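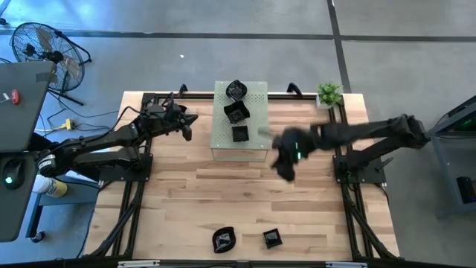

A reply on the Covilon board told me to get rid of the stand, put the dishes in a cupboard and stop worrying about the table. I would like to keep the stand, so I'm asking here as well.

Stand on a butcher-block top: rod marks on the wood, scuffs on glossy black dishes
Home and Kitchen > Tables, counters and surfaces
Viewed 4000 times

Posted by oakline_b

I have a butcher-block worktable with strips of light and reddish wood. On it I keep a raised metal stand with a perforated top, and the stand holds part of a set of glossy black dishes. The shapes don't match. Some are small and square, one is larger and squarish with wavy edges, one is round with pointed corners like a leaf, and there is a longer leaf-shaped bowl. They get used for snacks and for serving small things, so they come on and off the stand several times a day. Whatever doesn't fit goes straight on the wood.

I have two problems.

First, the stand has marked the table. It doesn't have feet in the normal sense. The legs are thin rods and they join a rod across the bottom, and the bottom rod is what sits on the table. When the stand gets bumped or dragged it leaves a fine line in the finish. I don't think it goes into the wood. I can feel one of the lines with a fingernail, the others only show when the light is low. The finish is a clear varnish of some kind put on by the previous owner. I don't know the brand.

Second, the undersides and some of the rims of the dishes are getting dull. I assume this is from sliding them on the perforated top. The holes are tiny but the edges of them are not perfectly smooth when I rub a finger over them. There are also small fasteners near the corners of the top, and the wavy dish rocks if it touches one.

What I have tried so far:
- Paper towel under the stand. It moved around and looked bad.
- A cork mat. Better, but crumbs got under it and I found a damp patch there once.
- Putting all the dishes on the table. This takes up the space I wanted the stand for.

I would like to know what to put between the rod and the table, whether the lines can be polished out without redoing the whole top, and whether there is a liner for the perforated part that still lets water through. Some of the dishes go on there right after washing.

I'm renting in Ho and can't do any sanding indoors that makes a lot of dust.

Comments on this post

tinplate: How heavy is the stand?

oakline_b: Light. I can lift it with one hand with nothing on it.

tinplate: Then lift it and don't drag it. That is half of your problem.

oakline_b: Agreed, but other people use the table too.

gravyboat_2: Are the dishes ceramic or melamine? It matters for the scuffs.

oakline_b: The set was bought as glazed ceramic. The box is long gone.

slowcooker_dad

Split vinyl tubing. Go to any hardware store and buy clear tubing with an inside diameter the same as your rod or a tiny bit under. Cut a piece to the length of the bottom rod, slit it down one side with a utility knife, and push it on. The slit goes on the upper side so the smooth part faces the table. Do the same on every rod that touches the wood.

Warm water makes the tubing softer if it fights you. No glue. If it gets grimy you pull it off and put on a new piece.

One caution. Soft vinyl can react with some varnishes if it sits in the same spot for months. It goes tacky and leaves a print. I have seen it happen on a dresser. Silicone tubing costs more but I haven't had that trouble with it. If you use vinyl, move the stand a little when you wipe the table.

I'd also bring the stand forward. The far end of it is sticking out past the back edge of the table. All of the bottom rod should be on wood, well in from the edge, or someone will lean on the back of it one day and you will be short a few dishes.

Comments on this answer

oakline_b: Measured the rod and ordered silicone. Will move the stand too.

pinch_of_rye: Second the silicone. My vinyl went yellow in a year.

oakline_b (follow-up to my own post)

Adding a lower view. You get the thin legs and the bottom rod on the wood.

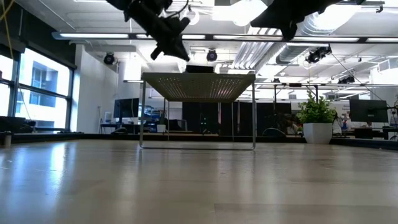 Perforated stand on the wood top, from below the level of the shelf.

The back legs are thin as well. The tubing came on Friday and I've done the front rod only. It went on easily after a few minutes in warm water. I left the slit at the top as suggested. The stand is a bit harder to push now, and I count that as a good thing.

I am still looking for an answer on the lines in the finish and on the liner.

finish_and_fret

I refinish tables part time, so I will take the finish question first and then the liner.

You need to find out what the finish is before you put anything on it. Pick a place nobody looks at, such as the underside of the front edge, provided it has the same coating. Put one drop of denatured alcohol on a cotton swab and hold it there for a few seconds. If it goes sticky you have shellac or something close to it. If nothing happens, try a little lacquer thinner on another spot, with the window open. Sticky means lacquer. If neither does anything, it is most likely polyurethane or a similar hard varnish, and you can go ahead with what follows. For shellac or lacquer, stop here and post again, the method is different.

For a polyurethane top:

1. Clean the area with water and a drop of dish soap, then dry it completely.
2. Rub the line by hand with 2000 grit wet/dry paper wrapped around a cork or a rubber eraser. Keep it wet with water and a little soap. Work along the grain and use very light pressure. Ten strokes, wipe, look.
3. Go to 3000 grit and do the same over a slightly wider area. It will look hazy. That's normal.
4. Finish with an automotive polishing compound on a soft cloth until the haze clears.
5. Wipe off all the residue.

You are working wet, so no dust goes into the room. The slurry wipes off with a rag.

The lines you can only see in low light should go away. The one you can feel with a fingernail probably won't go away completely. You can make it less visible, but if you keep rubbing to get to the bottom of it you may go through the coating, and then you will have a dull patch that is worse than the line. I would leave that one alone after two passes.

Don't use furniture polish with silicone in it. It hides scratches for a week and makes any later repair harder, as new finish won't stick to it. I used Drivera paste wax on a top like this and it was fine, but any plain paste wax will do. Put it on thin.

Liner. What you want is the open-weave rubbery mesh sold in rolls for drawers and shelves. Get the kind that is mostly holes. Cut it so it stops short of the fasteners at the corners and the dishes will have a flat area to sit on. Water goes through the weave and then through the perforations. Take it off once a week and wash it in the sink, or it will get slimy on the bottom. I would keep a tray or a folded towel under the stand whenever wet dishes go up there. Water that drips through has to land somewhere, and right now that is your table.

The Nunari rolls are the thinnest I've found, if you can get them where you are. The thick padded ones hold water.

On the dishes: look at the dull marks under a bright light before you decide that they are scratches. Gray marks on dark glaze are very often metal that has rubbed off onto the glaze. Make a paste of baking soda and water, rub gently with a wet cloth and rinse. If the marks lift, it was metal. If they stay, the glaze is worn and nothing at home will bring it back. Try it on the underside first.

Comments on this answer

oakline_b: Alcohol did nothing, thinner did nothing. Did 2000 and then 3000 on one of the faint lines and it's gone. The deep one is softer but still there. Leaving it.

finish_and_fret: Good. Leave it.

oakline_b: The baking soda took off most of the gray on the square dishes. The wavy one still has a dull patch on one edge.

gravyboat_2: Sounds like the edge that was hitting the fastener.

oakline_b: Could be. I'll put that one on the wood from now on and keep something flatter on the stand.

pinch_of_rye: Does the mesh liner leave a pattern on the wood if you use it under dishes directly on the table?

finish_and_fret: It can. Same issue as the vinyl. Use a cloth there.

mrs_k_81

I just put felt dots on the bottom of my dishes and never had any problem. Felt under the stand too. They fall off in the wash though so you have to keep buying them.

Comments on this answer

tinplate: Felt stays wet. I wouldn't use it under anything that comes from the sink.

mrs_k_81: Mine are not really for wet things.

oakline_b: Thanks, I might use them for the leaf-shaped bowl. It only comes out when we have people over and it gets washed by hand.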